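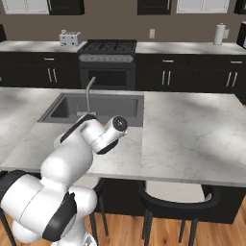

According to one reader of the first release, the wader counts from Grirkura ought to have been kept apart from the farmland records, as the two sites were walked at different states of the tide. They are separate files from this version on.

Clerkmont Ground-Nesting Bird Records, data card

Contents
3,678 sightings of lapwing, curlew and skylark from 71 fixed plots. Of these, 2,225 come from the Clerkmont farmland and the rest from the Grirkura shore.

Files
farmland.csv — one row per sighting
shore.csv — as above, with an added tide column
plots.csv — plot number, grid square, land use

Method
Each plot is a circle with a radius of 200 metres. Observers stand at the centre post and log birds seen or heard. Birds flying over without landing are marked F in the status column and should be left out of any density estimate.
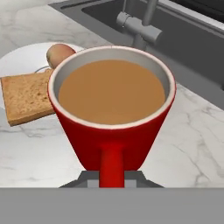 Fig. 2. Red mug, filled close to the rim.

Known problems
Plot numbers on the Hotamport side changed in October. Old numbers are kept in the field old_id. Skylark records in long grass are mostly by song, so sex is blank. Nest positions are rounded to the grid square and exact ones will not be released.

Missing values
An empty cell means not recorded. Zero means the plot was visited and the species was not found.

Licence and citation
Free for non-commercial use. Cite as: El-Sayed, Clerkmont Ground-Nesting Bird Records, version 2.

Last changed February 28, 2021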